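The Salt Captains

212 shares | 14 comments 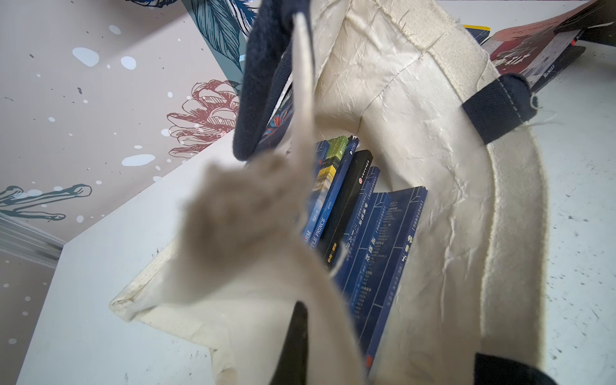
A cream canvas tote bag with navy handles.

The Salt Captains is a sequence of five historical novels by Olga Brandão, set among the coastal trading towns of the western Mediterranean in the third century BC. The books follow two families of salt merchants, the Dramano and the Skomon, through a quarrel that starts over a mule and ends, 2,054 pages later, with most of both families dead and the mule's ownership still unsettled. The series is published by Pinheiro.

Background

Brandão had written two contemporary novels before the series, neither of which sold well enough to trouble the printer a second time. She has said the idea came from a museum label in a port town where she was waiting out a ferry strike. The label described a lead weight as "probably commercial," and she spent the rest of the afternoon wondering who had been cheated with it. The first draft of the opening volume took four years and contained, by her own account, far too much about evaporation. Much of the evaporation survives.

The invented town of Parell, where most of the action takes place, is a composite of several ancient harbors. Readers have tried to fix it on a map, and Brandão has declined to help. The map printed at the front of the first edition placed Parell on the wrong side of its own river. The error was corrected in the second volume, by which time several scenes depended on it, and a flood was written into the third to move the river back.

Plot

The first novel, The Gray Pans, opens with the drowning of old Hano Dramano, who leaves his salt pans to three sons and his debts to a daughter, Ariste. She pays the debts by selling grain to both sides of a local war. The Skomon, who had hoped to do the same thing, take it personally.

A Fair Weight and The Ninth Oar carry the feud out to sea. There is a siege, a plague, two weddings, and a long court case about a breakwater which some readers consider the best thing in the series and others have admitted to skipping. Ariste loses an eye in the second book and the use of it as a plot point in the third, where she is twice described as looking someone "full in both eyes" with both of hers.

The fourth book, Ash on the Quay, moves ahead by 20 years and is narrated by a Skomon clerk who dislikes everyone. It is the shortest of the five. The last, The Drowned Ledger, brings Ariste back as an old woman and runs to 571 pages, of which the final battle takes up nine. Brandão was asked about this often enough that she began answering before the question was finished.

Style and historical accuracy

The prose is plain and fairly brisk, apart from the evaporation. Dialogue is in modern English, with no attempt at an antique manner, and the characters swear by gods in whom they show little interest. Each volume ends with a historical note in which the author confesses to what she changed. These notes grew longer as the series went on, and the one in The Ninth Oar includes an apology to a reader who had written in about rigging.

The critic Abimbola Akpan, in a long essay on the first three books, praised their treatment of money, a subject she felt most novels of the ancient world left to the slaves and the footnotes. She was less taken with the battles, calling them "tidy affairs in which everyone seems to know where to stand." Brandão's next battle was fought in fog.

Other objections have been smaller in scale. The lemons eaten at a banquet in A Fair Weight were removed from later printings, after the author conceded that they had arrived too early. A character who is said to shrug at the remark that "the lemons are excellent" now shrugs at nothing in particular.

Publication and reception

Pinheiro printed 1,000 copies of The Gray Pans, with a cover showing a Roman legionary. No Roman appears in the book. Sales were slow until July, when the novel was picked up by several reading groups, and the first printing was gone before the autumn. The legionary stayed on the cover for two more editions, having come to be thought lucky.

Reviews of the later volumes were generally warm. Ash on the Quay divided readers, largely over its narrator, and a group of 200 subscribers to the publisher's newsletter signed a letter asking for Ariste to be brought back. She was already in the next manuscript. The publisher thanked them for their influence.

Related works

A collection of short stories, Small Measures, follows minor characters from Parell, among them the ferryman, the breakwater's engineer, and a dog. The mule has a story of its own, told from the point of view of its third owner. An audio edition of the first two novels exists, in which the name Skomon is pronounced two different ways, depending on the volume.

14 comments | Share this article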